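Petetum Hand-Held Gripper, Model 2
Sold and supported by Plumano

Overview

The Petetum is a gripper on a handle with a wide-angle camera bolted above the fingers. You hold it, you do the job, and it records what a robot would need to see to do the same job later. It costs less than a robot arm. So does a decent used car, so let's talk numbers.

Price

One unit is $529. That includes the gripper, the camera mount, a wrist strap and a charger with a cord slightly too short for your bench. The camera is separate. A starter kit of 8 units, with cameras and a padded case, is $3000 and ships from our Dosness warehouse.

Most labs ask for one unit "to try." Then Girish Tiwari in our sales office gets a second email in July, when the budget year is closing and there is money nobody admitted to having. If you already know you want the kit, ask for the kit.
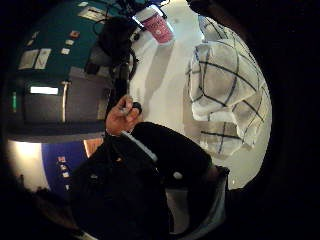

What to budget for besides the gripper

Storage. Wide-angle video fills drives faster than purchasing can approve them.

Finger pads. They wear out, and markers, cups and cloth all wear them differently. Order a spare set per unit. Order two if graduate students are involved.

Someone's time. Every recording has to be watched, trimmed and named, and "final_final" is a poor name. Madhu Singhal, who runs our training days, suggests planning as much time for sorting as for recording. People nod and plan half.

What you can skip

A special room. An ordinary cluttered bench is fine, and a tidy one only teaches the robot to expect tidy people. You can also skip the Fang quick-release plate unless you own a robot arm. We sell it anyway.

Lead time and returns

Single units ship in 2 weeks. Kits take longer, so please don't order one the night before your grant review. Returns are accepted unopened, or opened with a convincing story sent to Nurhan Tuncer in returns. She has heard the one about the coffee.

Prices last updated February 5, 2018.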